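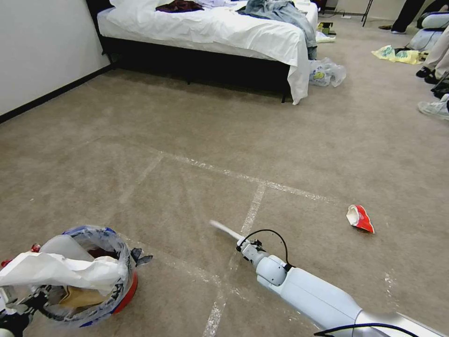
Page last changed: 2025-08-02

So I finally got myself along to the Nargate open day, after Evie Haslam had been on at me since December to go! It's two trains and a walk up a hill, and I got there with 2 minutes to spare, very pink in the face.

I'd expected a shiny showroom with ropes and leaflets. What we got was a carpet with tape stuck across it in a grid, a bed with clothes dumped on top, a bin lined with a patterned bag and some rubbish lying on the floor — basically my nephew's room. The white arm was the star, and the job was tidying up.

Graham Sowerby did the talking. He's good, he doesn't drown you in jargon, and he let people butt in as much as they liked (I did, four times). He told us they've logged 2,872 pick-ups so far, mostly of dull things like wrappers.

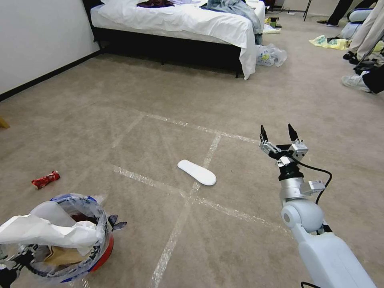 I asked whether flat things are harder than lumpy ones and he said yes, much, as there's so little to get hold of. A man behind me wanted to know if it could do socks. Graham said socks were a sore subject and moved on rather quickly.

Magdolna Győri then explained the training side, and I'll admit I lost the thread a bit, but I liked her point that a messy floor teaches you more than a neat one. I shall be using that at home.

Tickets were free but capped at 85, so book early if they run another. Tea was lovely. Evie, you were right — I owe you lunch.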